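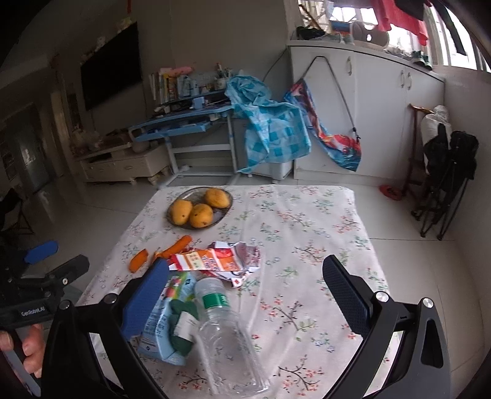
Assunto: Toalha de mesa estampada, como manter limpa?

skullalgate_ciaran escreveu:
Boa tarde a todos. Comprei em abril uma toalha de tecido para a mesa pequena da sala e gosto muito dela, mas não sei ainda como a devo tratar. O problema maior é o hábito da casa: come-se fruta em cima da toalha, e ficam lá as mangas no prato, a casca ao lado, os pacotes amarrotados e a garrafa vazia até ao fim do dia. O fundo é branco, com ramos escuros e flores pequenas, e tenho medo que o sumo da manga deixe marca amarela. Gostaria de saber duas coisas. Primeiro, se devo lavar a toalha inteira de cada vez ou somente o sítio sujo. Segundo, se existe maneira de tirar as pregas, que não desaparecem com a mão. Peço desculpa pelos erros, o português não é a minha primeira língua.
Ciarán Egan

Matilde_Jenham escreveu:
Bem-vindo, Ciarán. A manga é das piores, mancha que se farta. Água fria logo, com uma gota de detergente da loiça, e só depois a máquina. Nunca água quente primeiro! E tira a casca de cima do pano, pela tua saúde.

costello12 escreveu:
Discordo da água fria. Sempre lavei as minhas a 40 e nunca tive problema. Para as pregas, ferro pelo avesso.

Matilde_Jenham escreveu:
Costello, tu lavas toalhas castanhas, nelas não se vê nada.

costello12 escreveu:
Uma é bege.

edonden escreveu:
Eu punha um plástico transparente por cima e acabava a conversa. Na loja Edonden cá da rua vendem ao metro, paguei 12 euros pelo meu e chegou para a mesa toda. Limpa-se com um pano húmido.

skullalgate_ciaran escreveu:
Agradeço muito as respostas. Sobre o plástico, compreendo a vantagem, mas o toque não me agrada, os braços colam no verão. Prefiro mudar o hábito. Já pensei em deixar a fruta em cima da mesa apenas num prato fundo e pôr um cesto de lixo pequeno perto da cadeira.

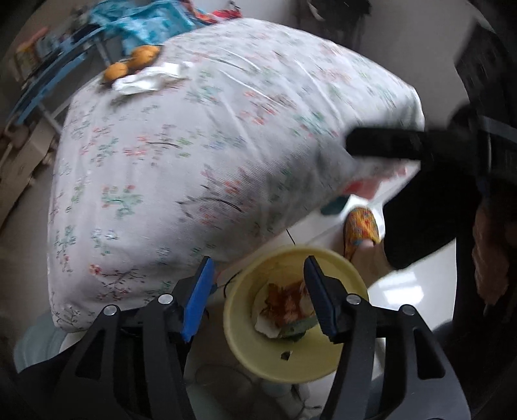

A outra dúvida é o ferro. A etiqueta da toalha foi cortada e por isso não sei se é algodão puro ou mistura. Fiz a pergunta na loja e responderam-me que «aguenta tudo», o que não me deixou descansado. Alguém sabe como se reconhece o tecido sem etiqueta?

Matilde_Jenham escreveu:
Molha um canto e vê como seca. O algodão chupa a água logo, o poliéster demora e a gota fica em cima. Não é ciência exata, mas ajuda. Na dúvida, ferro morno e um pano por cima.

edonden escreveu:
Isso da gota engana, há algodões com acabamento que também não chupam. Eu ia pelo ferro no mínimo e subia devagar. E continuo a dizer: plástico.

costello12 escreveu:
Ou pendura molhada, bem esticada, sem centrifugar. As minhas máquinas centrifugam a 700 e mesmo assim saem com vincos, por isso as toalhas tiro-as antes. O peso da água faz o trabalho do ferro.

skullalgate_ciaran escreveu:
Vou experimentar primeiro a água fria e depois pendurar como o costello12 explicou, a máquina cá de casa tem a opção de parar antes da centrifugação. Se ficarem vincos, passo o ferro no mínimo, com um pano. Uma última pergunta para a Matilde: o detergente da loiça deve ficar quanto tempo no tecido?

Matilde_Jenham escreveu:
Um quarto de hora chega. Esfrega com os dedos, sem escova, que a escova levanta o fio e as flores ficam baças.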